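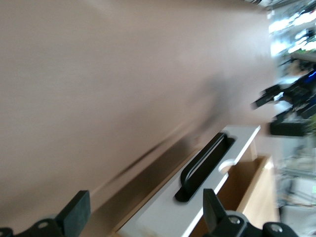 Clollska is looking for a part-time furniture restorer's assistant to join our small workshop in Tiltovau, starting in July if we can manage it. We mend the sort of things people have lived with for years and can't quite bear to part with: kitchen chairs, blanket boxes, sewing tables, and the odd wardrobe that has to come up the stairs in pieces (you get used to it!).

The post is 18 hours a week, spread over mornings, and we're happy to talk about school runs and bus times. You'd be cleaning, sanding, gluing and waxing to begin with, and helping customers carry things in from the car. There is a kettle, a good radio and a very long shelf of old tins full of screws.
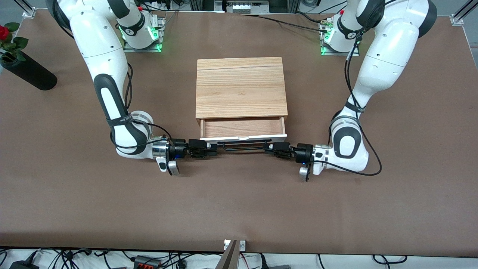
You don't need a certificate or years at the bench. We'd much sooner hear from somebody who has put up a wonky shelf, taken it down again and had another go, and who enjoys the fiddly side of the work. A good deal of our time goes on small pieces like the light wooden box with its drawer partly open and a black metal handle across the front, and you'll learn how to ease a drawer that sticks and how to fit a handle so that it sits level. After a few months most people pick a corner of the trade they like best, and we'll gladly teach you as much of it as you want.

Pay is reviewed after 19 weeks, and you'll have 29 days of paid leave, worked out in proportion to your hours. To apply, please write us a letter of up to 600 words, by hand or typed, telling us about something you have mended, and leave it at the Meredith Yard office before noon.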